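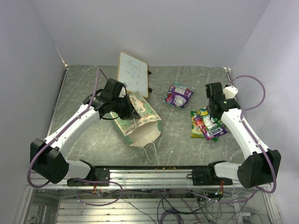

Figura 5. Bolsa de regalo tumbada, con la boca hacia delante, y montón de paquetes de aperitivos.

4. Llenado de la bolsa de regalo

Esta sección corresponde al lote navideño de Surkby. Revisada el 21/12/23 por Aisling Keogh, con las objeciones de Woo-jin Kang incorporadas donde se ha podido.

Antes de empezar. El folleto de Fandis asegura que cualquier bolsa de papel «se llena sola» si se coloca bien. No hemos visto ninguna que lo haga. Tampoco damos por bueno que un fondo plegado de fábrica aguante lo que pone en la etiqueta, así que conviene comprobarlo con la mano.

4.1 Preparar la bolsa

1. Despliegue la bolsa de pie y empuje las cuatro esquinas del fondo desde dentro.
2. Pase un dedo por la costura encolada. Si se levanta, aparte la bolsa; la cinta adhesiva por fuera se nota y por dentro se despega.
3. Túmbela sobre una de las caras anchas, con la boca hacia quien la va a llenar. Un poco girada también sirve.
4. Separe los bordes de la boca. Los fuelles laterales tienden a cerrarse, por mucho que el fabricante diga lo contrario.

Nota: las instrucciones de noviembre pedían llenar siempre con la bolsa de pie. Con paquetes ligeros e hinchados da bastante mal resultado, porque los primeros quedan de canto y los demás no bajan.

4.2 Preparar los paquetes

5. Amontone los paquetes junto a la bolsa, sin tapar la boca.
6. Retire los que estén pinchados o con el cierre abierto. Apretar el paquete para ver si pierde aire es una prueba discutible, pero no tenemos otra mejor.
7. No los aplaste para ganar sitio. Lo que se gana en volumen se pierde en migas.

4.3 Llenar

8. Sujete la cara superior de la bolsa cerca del borde y levántela lo justo para que entre un paquete.
9. Introduzca el primero plano, hasta tocar el fondo. Siga con los demás en capas.
10. Cuando note resistencia, pare y saque el último. Si vuelve a atascarse, el problema suele estar en el fuelle y no en el paquete.
11. Ponga la bolsa de pie con una mano bajo el fondo y asiente el contenido con dos golpes suaves sobre la mesa.

Precaución: no levante la bolsa por el borde mientras está tumbada. El papel decorado se raja por la cenefa, y una raja ahí ya no se disimula.

Precaución: Drarov recomienda un máximo de 16 paquetes por bolsa mediana. Tómese como un techo optimista. El número depende del tamaño del paquete, dato que la recomendación omite.

4.4 Comprobación

12. Mire la bolsa de frente. Los laterales pueden abombarse un poco; la boca debe poder cerrarse sin forzar.
13. Agarre la bolsa por la parte alta, con una mano debajo por si acaso, y manténgala así 5 segundos.
14. Si el fondo cede, vacíe y cambie de bolsa. Reforzarlo con un cartón es posible, aunque Kang lo considera una pérdida de tiempo para tandas de más de 40.

Para el cierre con lazo o etiqueta, véase la sección 5.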